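Sallero Amside Handheld Gripper, Two-Finger, Camera-Ready

Part of the Amside range. Sold singly or as a matched left and right pair. Ships from the Sepúlveda warehouse.

Overview

The Amside is a hand-operated parallel gripper for recording manipulation demonstrations without a robot on site. The operator holds the handle, closes the fingers with a trigger, and performs the task at normal working speed. Finger geometry matches the Sallero arm-mounted gripper, so recorded grasps can be replayed on an arm with no change of fingertip.

It is intended for labs and integrators who need demonstrations from homes, shops and offices, where a full teleoperation station will not fit or cannot be carried up the stairs. Setup consists of mounting the camera, running the finger calibration and starting the recorder.

Body and fingers

The body is finished in black. Fingers are driven by a rack and pinion so that both sides travel the same distance from the centerline. Play at the fingertip is adjustable with the hex key supplied in the case. Check it after the first full day of use, when the rack has bedded in, and again whenever the fingers are changed.

Finger inserts are a wear part. Soft inserts suit cups, lids, packaging and thin plastic. Hard inserts hold tolerance better on tools and metal parts but slip on glossy surfaces. Both types fit the same pocket and are held by one screw.

Camera position

The camera looks forward over the fingers from a fixed mount. A wide lens is recommended. The view should include both fingertips at full opening, along with enough of the work surface for the tracking software to find stable features. Plain walls and bare tabletops track poorly. An ordinary furnished room, with the usual clutter left in place, gives better results than a cleared bench.

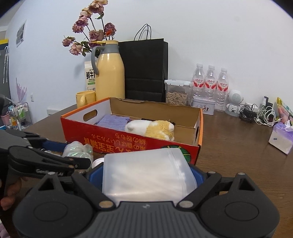 Tracking runs after the session, from the recorded video and the inertial data together. Fast wrist rotation is the most common cause of lost tracking. Operators coming from teleoperation tend to move too slowly at first and then too abruptly once they relax; 9 practice runs before the first kept recording is a sensible minimum. Transparent and reflective objects can be handled but should not fill most of the view for more than a moment.

Two-handed tasks

For tasks that need both hands, order the matched pair. The units are clocked together over a short sync cable at the start of the session, after which the cable is removed. Drift over a session of around 5 hours is within one video frame. Both units must run the same firmware – the recorder will refuse to start if they do not.

In the box

Gripper body with handle and trigger
Soft inserts, 2 pairs
Hard inserts, 2 pairs
Camera mounting plate and screws
Calibration card
Hex key
Carry case

The camera is not included. See the compatibility table before ordering.

Software

Recordings are written to the camera's memory card and imported with Bakar, the desktop tool supplied by download. Bakar checks each file for dropped frames, computes the gripper path and finger opening, and flags segments where tracking was lost. Flagged segments can be trimmed or discarded. The export format is documented in the user manual.

Service

Return units for service if the trigger no longer springs back fully or if calibration fails twice in a row. Do not oil the rack. Replacement inserts are kept in stock and can be ordered without a service ticket. Technical questions before purchase go to Thaddeus Haverford in applications support, through the contact form. Include the camera model and a short description of the task.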